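Last updated: February
Filed under: Visits / Cleaning & Laundry / Workplaces

A visit to the Kallio open day: cloths, baskets and a long rinse line

Kallio opens its building to visitors once a year, in February, and this was the first time I managed to get a place. The company cleans and sorts reusable cloths for offices, hotels and a few restaurants. Most of what it handles is ordinary: microfiber cloths, floor pads, glass towels, aprons. I run the supplies side of a small office cleaning business, so my interest was practical. I wanted to see how other people keep their colors apart, and whether there was anything I could copy at a much smaller size.

Getting there and signing in

The building is at the far end of an industrial park, past a tile warehouse and a place that repairs truck refrigeration units. Parking was easy in the morning. By noon cars were lined up on the grass along the access road, so anyone going next year should go early. The bus stops at the main road and it is a fifteen-minute walk from there with no sidewalk for the last part.

Sign-in was at a folding table inside the front door. Visitors got a sticker, a paper map and a pair of foam earplugs. Closed shoes were required and two people in front of me had to borrow overshoes. Groups left every half hour. I was in the 10 o'clock group, which turned out larger than planned and had to be split at the door of the wash hall.

The wash hall

The wash hall is the loudest part of the tour and the earplugs were needed. Kallio runs washers along one wall and dryers along the other, with a drain channel down the middle of the floor under a steel grate. The guide said the plant can process more than 600 pounds of cloths in a shift when everything is running. On the day of the visit one of the washers was open for a seal change, and we could look into the drum.

A few things I wrote down:

Microfiber is washed separately from cotton at all times. Cotton lint gets caught in the fibers and the cloths stop picking up dust. We already do this at my company but not as strictly as we should.

No fabric softener is used on anything. The guide repeated this at each stop.

Drying is done on low heat and the loads are pulled a little early. They finish on open shelves with a fan at the end of the row. I had assumed a place this size would dry everything fully in the machine.

The detergent comes from a supplier called Brolta and is dosed from wall units. A rinse aid from the same supplier was tested last year and dropped after a restaurant customer complained of streaks on glassware.

The long rinse line is at the back of the hall. It is used for cloths that come in with floor polish on them. It was running during our visit but the covers were closed, so there was little to see except the water meter and a control panel. I would have liked more time at the intake end, where the bags are opened and weighed. We were moved past it fairly quickly to stay ahead of the next group.

Color sorting

After the wash hall we went through a set of double doors to a much quieter room with a smooth gray floor. For me this was the most useful stop.

Kallio's customers mostly use a color system. Each color belongs to one kind of surface, so that a cloth from a restroom does not end up on a desk or in a kitchen. The scheme differs from customer to customer. One hotel uses yellow for sinks, and another uses yellow for restaurant tables. The cloths come back mixed, and after washing they have to be separated again before they can be folded and sent out.

The guide talked about containers for a while. The room has used solid plastic tubs, wire baskets and clear bins at different times, and the staff have opinions on all of them. Wire baskets let air through, which helps if a cloth still has some damp in it. Clear bins are easier to wipe out and small items do not slip through. Solid tubs were given up for sorting because you have to lean over to see what is in them. The tubs are now used only for rejects.
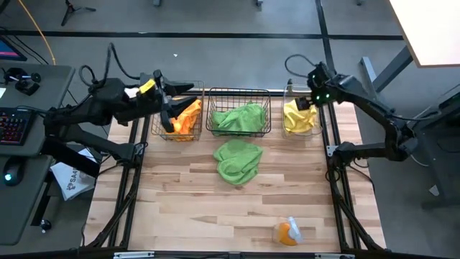
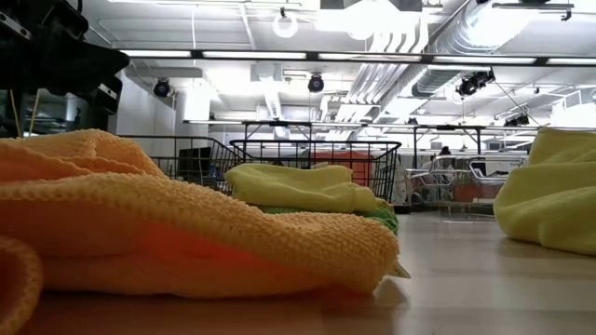
Shades and textures

Before this visit I had thought of color sorting as a simple job. The trouble is in the shades. A green cloth that has been washed many times moves toward yellow, and a newer batch from a different maker may start out closer to lime. Side by side they look like different colors. Apart, it is hard to say which one you are holding. The same happens with orange, which can fade toward gold on the parts that get the most wear.

Kallio's answer is a strip of reference swatches that is replaced twice a year. A cloth that falls between two swatches goes to the reject tub and is cut up for workshop rags. The guide said it is cheaper to lose the cloth than to send a customer the wrong one and have it used in a kitchen. I asked whether customers object to paying for cloths that are only faded. Some do. The contract allows for 4 percent loss in a year and anything past that is discussed.

Texture matters too. A thick waffle or looped knit is meant for soaking up water, and a smoother cloth is for dusting or glass. Both can come in the same color. The rule at Kallio is to sort by color first and by texture second. At my company we have been doing it in the reverse order. I tried to work out on the way home which is faster and could not decide. With only a few bags a week it may not matter.

Visitors were passed a set of washed sample cloths to feel. The older ones were noticeably stiffer. Worn microfiber is supposed to slide on dry skin where good microfiber catches slightly, and that was true of most of the samples, though one of the old ones still caught as well as the new.

Labels were another subject. The small sewn tags on cloths carry the fiber mix and washing temperature, and many customers cut them off because they can scratch glossy surfaces. Kallio asks them to leave the tags on. When they are gone the cloth is put through the gentlest program, and that takes longer.

Folding and packing

The last working area is folding and packing. Cloths are folded in half and in half again and stacked in tens with the folded edge facing out. Glass towels are rolled. The packing benches are a good height, a little higher than ours, and there is a foot rail. I measured one against my leg with the guide's permission and plan to raise our bench to match.

Packs are closed with a paper band. Plastic wrap was dropped two years ago, when customers complained about the waste. The bands come from Sernamico and tear easily if the stack is pushed into a tight cart, so hotels with narrow carts get a cotton bag instead. The bags come back with the dirty cloths and are washed along with the cotton.

There was a small display of packs made up for different customers, from a dentist's office to a bus depot. The bus depot pack was the largest and held floor pads as well as cloths. Prices were not shown and the guide did not want to give any on the tour. I was told to write in for a quote — I have done so and am waiting to hear.

The cafe and the sales table

The tour took a little under 2 hours. It ended in the staff canteen, where there was coffee, cinnamon rolls and a pea soup for people who wanted lunch. The soup was good. Seating was limited and a lot of people ate standing in the corridor.

A table by the exit sold surplus stock from Kurkatine, a maker that supplies some of the new cloths. I bought a bundle of gray ones for our van windows and a packet of floor pads that later turned out to be the wrong diameter for our machine. Check the size on the back before paying. The table took cards only.

Notes for anyone going next year

Places are free but have to be booked ahead. The morning groups see more of the washers running. After lunch some of the machines are shut down for cleaning.

Children are allowed in the sorting and packing rooms but not in the wash hall. There is a table with paper and crayons where they can wait with an adult.

The route is level apart from one step at the packing room, and a ramp can be put down on request. Ask at sign-in.

Photos are fine except at the packing benches, where customer names are on the delivery slips.

Bring a jacket. The sorting room is cool compared with the wash hall and you stand there for a good while.

I have since put a swatch strip on the wall above our own sorting shelf, made from new cloths cut into squares. The two greens we use are closer together than I had realized, and the next order will be for blue.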